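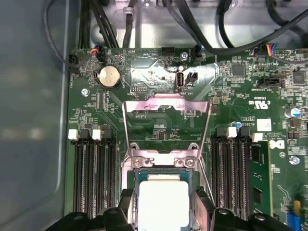
Home | Workshop Guides | Parts | FAQ | Contact

Processor and Memory Replacement: Frequently Asked Questions

These answers cover tower workstations with an open-frame CPU socket and memory slots on both sides of it. Board layouts differ, so check the manual for your model before ordering parts.

Do I have to take the motherboard out of the case?
No. The processor can be replaced with the board mounted. Lay the case on its side, disconnect power, and hold the power button for 15 seconds. The cooler must come off first.

How do I open the socket?
Release the wire levers in the order given in the manual, then raise the load plate fully. Do not touch the contacts. If the load plate will not stay up, a cable is usually pressing on it.

How is the processor oriented?
Match the corner mark on the chip to the mark on the socket and check the notches along the edges. Lower the chip straight down and release it. Do not slide it or press on it. If it does not sit level, lift it out and start over.

My replacement chip has a pad on top. Does it stay on?
Depends on the supplier. Some pads are shipping protection and some are thermal material. Read the label on the packing. Never put paste over a pad.

What should I do with the cables?
Move them before the socket is opened.

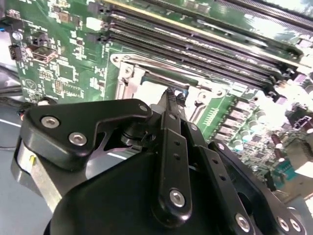 Cables with a woven sleeve are stiffer than flat ones and tend to spring back toward the socket. Guide them to the side of the case and hold them with a reusable tie. Pull on the connector or its tab, never on the sleeve. Before closing the load plate, check that no cable runs across the bracket.

Which memory slots should I fill first?
Follow the population table for your board. On a two-bank layout with 4 slots per bank, the first module does not always go in the slot closest to the socket. Open the latch, line up the notch, and press evenly until the latch closes.

Should I change the coin-cell battery at the same time?
Only if the clock loses time or settings are not kept. Removing it resets the firmware settings, so write them down first.

The machine powers on but shows no display. What now?
Shut down and reseat the memory. Test with one module. If there is still no display, remove the cooler and inspect the socket for bent contacts.

Comments (3)

Ese Babalola
Mine took nearly 2 minutes to show anything on the first start after new memory. Might be worth adding.

Osaze Ogbonna
Does the cooler need new paste if I only lifted it to check the socket?

Tincuța Nedelcu
@Osaze yes, clean both surfaces and apply fresh.

Contact: Afolabi Workshop Support | © Afolabi | Back to top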